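Lists > Tilow-users > Gripper tooling > Thread 2523

From: Sioned Rowlands
To: tilow-users
Re: replay drops frames after the split

Rhiannon Mostyn wrote:
> Replay on the Belside branch stalls at 300 steps whenever both
> streams are on. Left only, fine. Is it the time sync or my config?

Time sync, nearly sure. Left and right timestamps drift, the aligner waits for a match, never gets one, sits there. Set max_gap to 24 ms and rebuild the index. Not the cache, leave teh cache alone.

Still on the compartment box task with both handheld grippers. 92 episodes load clean with the patch, rest untested. Will push tonight if the linter lets me.

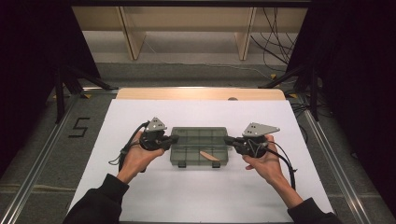
Does the planner need retraining after the index is rebuilt?
Only if you changed the action rate, otherwise the old weights load as they are.

Sioned

Comments
ayaaba_k: max_gap fixed it here too, ta
Rhiannon: rebuilding now, slow on my laptop
pjt: wich branch is this agaisnt?

Recent threads
- Cudircombe build fails on older compilers
- Gripper width units, again
- September release notes, draft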